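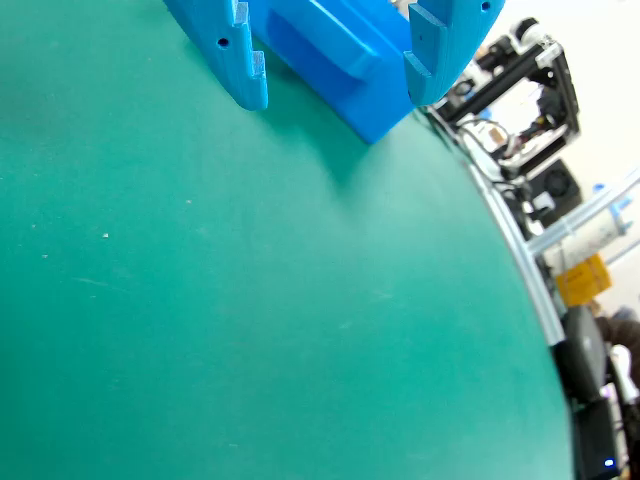 硬壳封面干透之后向外翘，书放平时封面前口边抬起来，求教原因出在哪一步。书是自己打印的一本老方志影印稿，页码到455，锁线，圆脊没敢做，做的方脊。封面板用的是2毫米灰纸板，外面包Grosine的棉麻书布（背面已裱纸），环衬是从Khosravi买的一种偏厚的单色纸，胶是Mudora白胶兑水。上胶和包边都是在家里工作台上做的，台面铺着一大张蓝绿色的垫子，白胶滴上去一眼就能看见，所以我比较确定没有多余的胶蹭到布面上，布的正面也没有渗胶的痕迹。

现在的情况：包好书布、还没有贴环衬的时候，封面板已经向外弯，也就是布那一面凹进去，我以为贴上环衬会自己拉回来。贴完环衬以后确实回来一部分，但是没有回平。上板比下板严重。下板压平时几乎看不出来，一松手慢慢又起来。

已经做过的事：一、用两块木板夹着压了一夜，上面放字典；二、把书放到湿度高一点的房间，封面变平过，拿回来又翘；三、查了胶的说明，没有写收缩率之类的数据。房间里的湿度计读数是53%，不算干。

纸板是从大张上裁的，裁的时候只考虑省料，没有看丝缕方向。事后拿剩下的边角料弯了弯，两个方向的手感有区别，但是不能确定封面用的那两块是哪个方向。

想问的是：
一，翘曲主要是丝缕方向的问题还是胶的问题？
二，现在书已经成型，有没有不拆封面的补救办法？
三，如果要重做封面，哪几个地方要改？

Ese Ogundipe
2024年3月13日

裱糊匠的抽屉

先把受力讲清楚，后面的判断就容易了。

纸和布吸水膨胀，干燥收缩。上过胶的材料是在膨胀状态下贴到纸板上的，干了以后要收缩，纸板不让它缩，于是纸板被拉弯，凹面朝着收缩力大的一侧。你说布那面凹，说明外侧拉力大于内侧。内侧贴环衬就是为了平衡，平衡不够，剩下的差值就是你看到的翘。

纸的膨胀主要发生在垂直于丝缕的方向，沿丝缕方向变化很小。装订的惯例是书芯、纸板、环衬、封面材料的丝缕一律平行于书脊。这样各层的收缩都发生在书脊到前口这个方向上，弯曲的轴线平行于书脊，可以靠环衬来抵消。只要有一层方向错了，收缩方向互相垂直，结果是扭，四个角高低不一致，这种情况很难救。

所以先看形状。把书放平，从下口（地脚）方向平视上板。如果是一条规则的弧，前口边整条一样高，丝缕大概率没错，问题在两侧拉力不等。如果是一个角高、对角低，像薯片，那就是有一层丝缕是横的。上下板程度不同，多半是两块板在大张上裁的方向不一样，你只考虑省料，这种裁法常常是一块竖着一块横着。

判断剩余边角料的丝缕，手弯不准的话，裁一小块正方形，做好方向记号，单面刷水，看它往哪边卷。卷起来的筒，轴线就是丝缕方向。前提是你还记得边角料在大张上的朝向，不记得就没有意义。

胶的问题是第二位的。白胶兑水以后水分多，材料膨胀更充分，干后拉力也更大。你没有写兑多少水。外侧刷稀胶，内侧刷浓胶，拉力差就会偏向外侧，和你描述的现象一致。请确认一下两次用的是不是同一杯胶，放久了会变稠。

补救分两种情况。

规则弧形：在上板内侧再裱一层薄纸，丝缕平行于书脊，胶稍稀，刷匀后静置一会儿，等纸充分展开再贴。贴完夹吸水纸，压到完全干，中间换吸水纸。颜色和原环衬接近就行，尺寸比原环衬略小一圈，看上去像是有意留的边。先做上板，下板看情况再说。

扭曲：不建议补。加多少层都是在增加内部应力，换季时还会变。拆封面，书芯可以保留。

重做的要点：大张纸板到手先测丝缕，用铅笔在整张上画满箭头再裁，这样边角料也有记号。书布的经向平行于书脊，布边方向就是经向。胶要一次调够，内外用同一杯。包完布以后先在纸板内侧、包边围出来的空当里填一张衬纸，填平再贴环衬，这一步既解决台阶印，也提供一部分向内的拉力。你的描述里没有提到填衬纸，我猜是没有做。

压的时间不够也是原因之一。一夜只是表面干，纸板里面的水还没有出来。我自己最多压4天，天气潮的时候才需要这么久。

dramska_user

纸板质量问题吧。我之前买的也是2毫米的，一股霉味，怎么压都不平，后来换了Dramska的就没有这个问题。便宜的灰板密度不均匀，一面光一面毛，吸水都不一样。

另外白胶不要兑水，直接用。兑水就是会翘。

可以试试用熨斗，中温垫一块布，烫完马上压。我烫过一本笔记本，平了，到现在也没翘回去。

纸库值班

补充几点，主要是针对熨斗那条。

白胶（聚醋酸乙烯类）受热会软化，熨烫以后胶层重新粘合，形状确实会改变，但裱纸的书布背面那层纸在加热时失水，回到正常湿度后又吸回来，布面容易出现气泡。笔记本封面小，不明显，方志影印稿如果是大开本，风险比较高。要试的话先拿同样的布和板做一块小样，放几天再看。

“白胶不要兑水”这句话不准确。原胶干得快，大面积刷的时候先刷的部分已经结皮，后刷的还是湿的，粘合不匀，局部起鼓。常见的做法是白胶掺一部分甲基纤维素溶液，开放时间变长，含水量也比较好控制。比例看刷的面积，封面大的多掺，书脊部位不掺。小麦淀粉浆糊含水更多，拉力也大，传统上常用来贴环衬，就是利用它把板往内拉。你的情况，外侧已经是白胶，补的那层衬纸改用浆糊，比再用白胶有效。

纸板正反面吸水不同，这一点说得对。裁好以后可以把两块板的同一面都朝外，至少上下板表现一致，将来要调整也只需要按一种情况处理。

还有湿度。53%本身没有问题，问题是提问里提到书拿去潮的房间又拿回来。每搬一次，布、纸板、环衬各按各的速度吸放水分，观察到的“变平”是暂时的，不能作为判断依据。建议先在同一个房间竖着放一段时间，两侧有书夹着，不要压得太紧，稳定以后再看弧度。我二月做的一本也是刚做完翘，没有处理，放在书架中间，后来翘曲减到可以接受。这不是说一定会自己好，但是在动刀之前值得等。

厚环衬也要注意。纸越厚，刷胶后展开得越慢，刷完立刻贴，纸还没有胀够，干后就没有多少可缩的，向内的拉力自然不足。薄纸刷完基本可以直接贴，厚纸要等它的边缘不再卷、整张软下来以后再上。楼主贴环衬时如果动作很快，这一项的影响可能不比胶的浓度小。

Ese Ogundipe

按第一位的办法从地脚看了。下板是规则的弧，上板前口靠天头的那个角明显高一些，看来是有一层方向不对。边角料没有做记号，测不了。

胶不是同一杯。包布那天调得稀，贴环衬是隔天另调的，偏稠。填衬纸没有做，不知道有这一步。环衬刷完胶就直接贴了，没有等。

熨斗先不试。书已经竖着放到书架上，过一段时间再量。上板如果还是这样就拆，拆的时候顺便撕开纸板看一下纤维方向。另外请教纸库值班，掺甲基纤维素的话，书布背面裱的那层纸会不会泡开？Grosine这种布我手上只剩一块，够做一个封面，没有试错的余量。

纸库值班

裱纸牢不牢看批次，从布边剪一小条，刷胶后静置，用指甲从角上挑，挑不起来就可以用。布只刷一遍，刷完直接落板，不要等，它和厚环衬的处理正好相反。拆旧封面时沿书槽从外面划开布，刀不要深到纱布和书芯环衬的折缝。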